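Kitchen and stairwell walk-round, Clurnalum house – my checklist with comments
October
By Kidus Asfaw

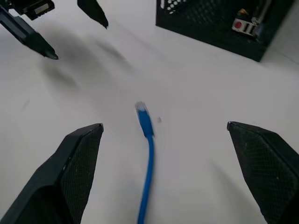
Wolde reckons I should put the smoke alarms first, as they're the only thing on the list that can't wait until the weekend. Fair enough, they've moved up!

Smoke alarms – OK. Pressed the button on all 4. The one on the top landing is very loud and I apologise to the flat next door.

Fire blanket – OK. Still on its hook by the back door, tabs hanging down where you can grab them.

Stair rail – NEEDS DOING. It wobbles at the third bracket (I gave it a proper tug and it moved more than I'd like). Two longer screws should sort it, and I've got a box of them somewhere.

Stair carpet – OK, just. The edge is lifting on step 8. I've tacked it down for now but please pick your feet up.

Kettle and toaster leads – OK. No splits, no scorch marks on the plugs.

Extension lead behind the fridge – FAIL. It's the old Jedeck one and the casing has cracked, so I've taken it out and cut the plug off before anybody rescues it from the bin. The fridge now goes straight into the wall – bit of a stretch, but it reaches.

Under-sink cupboard – OK. Bleach moved to the high shelf, child lock clicks shut.

Back step light – NOT CHECKED. I started at 3 in the afternoon and it only comes on after dark. Will try again tonight and write it in here.

Boiler cupboard – OK once I'd moved the coats. Please don't put them back!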